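Fidbridge community workroom to reopen in September

June 14, 2024

The Rundau Centre has confirmed that the ground-floor workroom at its Fidbridge site will return to general use in September, following a period of clearing and rearrangement. The room will be available for classes, meetings and individual study, and bookings will be accepted from local groups as well as from existing members of the Centre.

The decision follows a review of shared space at the Fidbridge site, carried out earlier this year. Members who replied to the review asked for more daytime desk space and for a room which could be set out differently from one session to the next. The workroom was chosen for its daylight and for its position close to the main entrance, where visitors can reach it without using the stairs.

Under the new arrangement, the room will hold up to 28 people for a talk or meeting and 16 for a class that needs tables. Eight places will be kept for individual study on weekday mornings. Groups wishing to use the room in the evening should apply to the bookings office at least 14 days before the date requested.

Desta Ambaye, who manages the Centre's buildings, said that the layout had been kept simple on purpose. "Groups have told us that they spend too much of their hour moving furniture," she said. "We would like them to be able to come in, put out what they need and begin. Chairs on castors will be kept for desk work, and stacking chairs will be brought in from the Jardine Room for larger meetings."

Items left in the workroom are being sorted before the reopening. Members who have stored supplies or equipment there are asked to label anything they wish to keep and to speak to the bookings office about a place in the Nundard store, which has shelving set aside for regular users. Unlabelled items will be held at reception until the end of September.

Users are also reminded that the floor beside the windows should be left clear at the end of each session, so that the glass can be cleaned and the blinds in neighbouring rooms checked on the same round. Drinking water may be brought into the room, but hot food should be eaten in the café.

A black office chair stands near the middle of the workroom, with greenery outside the tall window and a large white water container and small red-capped bottles in front of the glass.
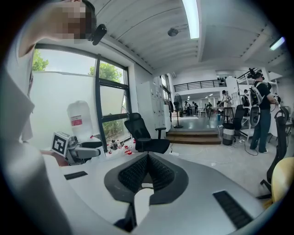
Bookings and enquiries

Applications for the autumn programme may be made in person at the Fidbridge reception desk or in writing to the bookings office. Forms are available in large print. Morag Niven, bookings officer, will reply to each group with a confirmed time and a copy of the conditions of use. Regular users who held a weekly session before the room was closed will be offered their former time first, and remaining sessions will then be opened to new groups.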